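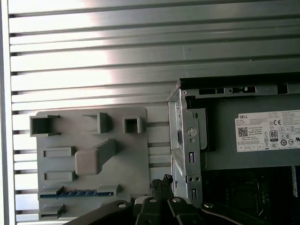 Reports and Publications | Grant Updates

Galtham Storefront Energy Retrofit: Interim Progress Report
Submitted to the Rerkedden Fund, June 16, 2023

1. Reporting period and scope

This report covers work carried out under the second phase of the grant, up to the end of May. The project tests low-cost measures to reduce heating and cooling loads in small retail units on the main commercial street in Galtham. Phase one consisted of the building survey and tenant recruitment and was closed out in the previous report. Phase two consists of air sealing, control upgrades and monitoring. No change to the approved scope is requested.

2. Status of work

Enrollment stands at 18 units, which meets the target in the grant agreement. Air sealing is complete in all of them. The work included door sweeps, perimeter caulk at the storefront glazing, and gaskets at ceiling hatches. In units with a shared rear corridor, the corridor door was also treated, as leakage at that point had been underestimated in the survey.

Thermostat replacement is complete except in 6 units. Those units have older heating equipment with line-voltage controls, and the thermostats first specified are not compatible. A substitute model has been approved by the electrical contractor, Ceswood, and is on order. Delivery is expected before the end of the next reporting period.

Electrical submeters are installed and reporting in every enrolled unit. Gas use is still taken from utility bills, with tenant consent forms on file.

3. Monitoring and data quality

Submeters record at intervals of 30 minutes. Data are collected automatically and checked weekly for gaps, stuck values and clock errors. One meter was found to have a reversed current transformer and was corrected. The affected readings have been flagged and will be left out of the analysis.

Indoor temperature loggers were placed at counter height, away from supply air and direct sun. In two units the tenant moved the logger during restocking. Both have been returned to their original positions and fixed to the wall.

The baseline model uses utility bills adjusted for outdoor temperature. Fit is acceptable for units with a stable tenancy. It is poor for the two food service units, where cooking and refrigeration dominate total use and opening hours changed during the baseline year. Results for these units will be reported separately and should not be combined with the general retail group.

4. Preliminary findings

Blower door tests were repeated after sealing. All units showed lower leakage, with the largest reductions in units that had recessed entrances. Energy savings cannot be stated yet. The post-retrofit record covers mainly mild weather, and a full heating season is needed before the model can be applied.

Tenants have reported fewer drafts near the door. These comments were gathered informally and are not treated as a result.

5. Budget

Spending is in line with the approved budget in all categories but one. The line for electrical labor is over by about 800 dollars as a result of the extra visits needed to confirm thermostat compatibility. The difference will be covered from the contingency line. Equipment costs are slightly under budget. The analysis subcontract with Chuang has not yet been invoiced.

6. Risks

One lease expires in the fall. If the unit becomes vacant, its data will be cut off at the move-out date. A utility rate change has been proposed and would affect cost savings, but energy savings are reported in physical units and would be unchanged.

7. Next period

Install the remaining thermostats. Complete the second round of data checks. Issue the draft analysis plan to the fund for comment before the heating season begins. Continue monthly collection of gas bills.

This site uses cookies to remember your preferences and measure traffic. Accept all | Manage settings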